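Making soft flatbreads in a dry pan

If you can stir and you can roll, you can make these! I learnt them from my neighbour Fathima Matubbar, who never weighs a thing, so the amounts are mine and the good bits are hers.

You need 300 g plain flour, half a teaspoon of salt, a spoonful of oil and enough warm water to bring it together. Mine likes it at 37 degrees, a bit like bath water, but a finger test is fine. Knead for ten minutes, cover the bowl and leave it for 30 minutes. 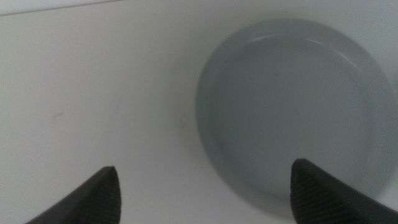
After the rest the dough will feel completely different – soft, stretchy and lovely to handle. Cut it into eight, roll each piece into a ball and keep the ones you aren't using under a damp cloth. Then roll them out to 22 cm, turning as you go. Wonky is fine, mine look like maps.
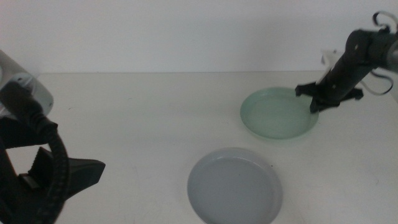
Can I use wholemeal flour?
Half and half works beautifully. Add a splash more water and give the dough longer to rest.

Get a heavy pan properly hot, with no oil in it. Lay a flatbread in and wait for bubbles, then flip it and press the edges gently with a folded cloth. Some puff right up like a balloon, and I still cheer every time.

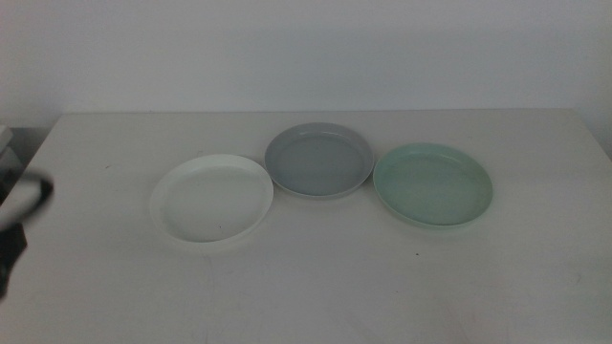
Stack them in a clean tea towel while you cook the rest, so the steam keeps them bendy. They freeze well for 3 months with baking paper between them. Lorraine Birkett wrote in to say she brushes hers with garlic butter – do try it!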